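Notebook, December 2019

Adhesive for the foam lettering, carrying on from November. The Stukilia spray still lifts at the corners on felt. Tried the Stimus dots on the same felt and they held all week with 2 kg hung off the strip — better than I had expected. Analyn Quiambao wants the test repeated on cotton before we order a box of 1,000.

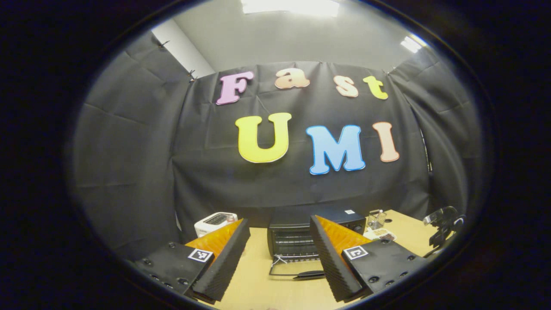 Foam letters on black fabric, two lines.

Cotton pieces cut and labelled, seven in all. Pressed each one for a full minute under the flat weight and left them on the rack by the window. The Fekari tape leaves a yellow mark when peeled, so I have dropped it. Munasinghe have not replied about the price of the wider roll — ring them again. Need more blades for the small cutter.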